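Search this site Go

Ovilen: replanning during two-arm tool handoff
Student project report, Prellalham, April

5. Results

We ran 340 handoff trials on the two-arm setup. The baseline planner, taken from the Parow package without changes, finished 281 of them. Most failures came at the same step: the receiving arm had a valid path when planning started, but the pose estimate for the tool had shifted by the time the wrist got close.

We added a check that compares the pose from each wrist camera before the grippers close. If the two disagree by more than 6 mm, the planner stops and solves again from the current joint state. A full replan takes 660 ms, and we did not manage to get that lower. Caching the collision map helped only when neither arm had moved.

Screwdrivers were harder than the other tools. With the blade inside the giving gripper, the pose has to be fitted from the handle alone.
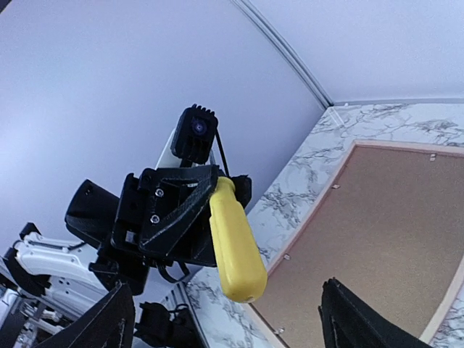 Verschueren replied that the threshold should depend on the tool, and asked whether we had logged the rotation error separately.

Contact | Copyright Ovilen project | Back to top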